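About Furnska

Furnska makes foam blocks, shape boards and low play platforms for preschools and family centers. We started in Rosmont with one cutting table and a short list of customers. There are 12 of us now, and everything is still cut and checked in the same building.

Our foam parts come in plain, solid colors. Boards and blocks are sold as sets or as single pieces, so a school that loses one part does not have to buy the whole set again.

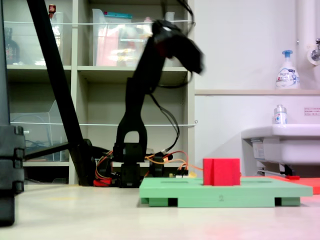
Each platform carries a number on its front edge. Customers use it when they reorder, and we use it to keep sets together on the shelf. Small parts are stored in clear bins.

The shape boards are our oldest product. The first one was drawn for a preschool on Buthelezi Street and went on sale in June of our first year. 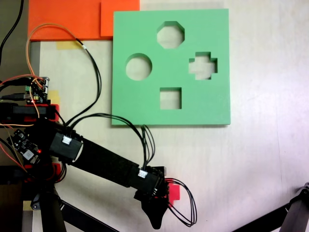
Green foam shape board with four cut-outs.

Blocks are cut from foam and have grooves along their sides. We check that they stand up on their own before a set is approved. New sets are tried out on a table in our workroom.
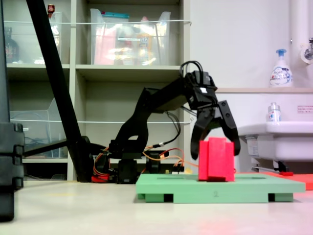

Red block on platform 2.

Most orders leave within five working days. Larger orders of 20 sets or more take around two weeks.
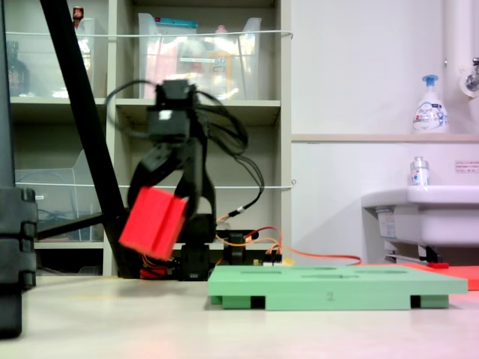

Schools outside the area can order through Vokard, our distributor. Replacement parts come directly from us. Please include the platform number with your order.

Page updated Mar 1, 2026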